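In Praise of the Toy Library

3 January 2023

Every January I go through the toy cupboard with a trash bag in one hand and a guilty conscience in the other, and every January I come out with about a third of a bag and a very tired back. The rest goes back in. I know I am not alone in this, because the donation bins behind the grocery store in Diltden are always overflowing the week after New Year's, and most of what is in them looks as though it was played with for a week or so and then forgotten.

So I would like to use my space this month to argue for something very old and, to my mind, very sensible, and that is the toy library. We had one here for years, in the back half of the old Platell shoe store, and it was called Ludo. You paid two dollars a month, you took home up to six toys, and you brought them back when your child had lost interest (or when you had, which in the case of the drum set was the same afternoon). It closed when the rent went up, and I have missed it ever since, even though my own children are now far too tall to care.

What I loved most was how plain the whole thing was. You walked in, you looked along the shelves, you picked something up and carried it home in a grocery bag. The toys that lasted were the simple ones, the blocks and sorters and puzzles that had been through a hundred households and had the tooth marks to show for it.

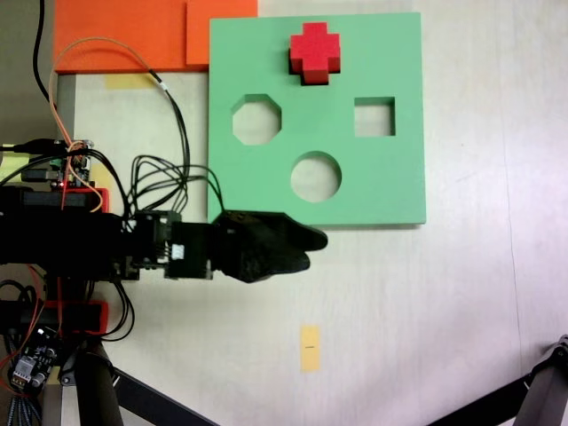

A reader in Tekleab wrote to me after I mentioned Ludo in passing last year, and her view was that toy libraries are a lovely idea for people with a car and a free morning, and a chore for everyone else. She had belonged to one, she said, and spent more time hunting under the couch for missing pieces than her son ever spent playing. She wanted to know whether it wouldn't be kinder to let families keep the toys and just buy fewer of them.

I have thought about that letter a good deal, and I think she is right about the couch. I have been under that couch myself, with a flashlight, looking for one small yellow duck. And she is right about the car, too. When Ludo was downtown you could get there on the bus, and if we ever have another one it ought to be somewhere a tired parent with a stroller can reach without planning the whole day around it.

But I can't quite go along with the rest. Buying less is good advice, and I have given it to myself many times, usually while standing in line at a register. The trouble is that children really do change that fast. A two-year-old who will drop a block through a hole and laugh until she hiccups is, by the next winter, a person who wants a train. You can't buy carefully enough to keep up with that, and I don't think families should feel they have failed because the cupboard is full.

There is something else, and it is harder to put into words. My children learned at Ludo that a thing could be wonderful and still not be theirs. They cried over it at first, I won't pretend they didn't, and my youngest once hid a wooden giraffe in the dryer on the morning it was due. But after a while they began to look forward to handing things back, because it meant they got to choose again, and sometimes they would see another child walk out with the giraffe and wave to it like an old friend.

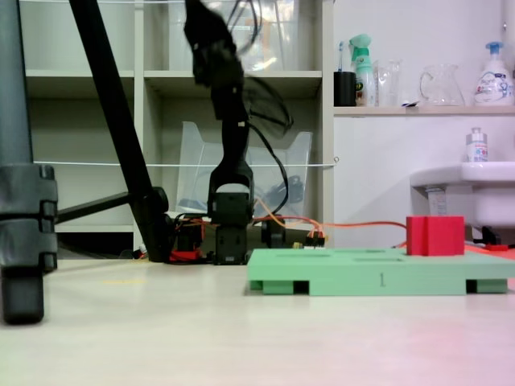
What it would take

When Ludo closed it had 143 toys on its list, and I was told almost all of them went into boxes in people's garages. I would bet a good many are still there. That is a fair start for a collection, and it costs nothing but an afternoon with the garage door open.

The room is the hard part, as it always is. The public library has a side room that is used for tax help in the spring and for very little the rest of the year, and I would dearly like somebody to ask about it before February, when next year's room schedule is drawn up. I would also keep the membership fee, small as it was. People take better care of a thing they have paid a little for, and those who can't pay can be quietly waved through, the way they were before.

And please, no fines for missing pieces. Put out a jar for strays by the door and let people drop in whatever turns up under the couch, however many years late. I still have the duck, and I would be glad to bring it in.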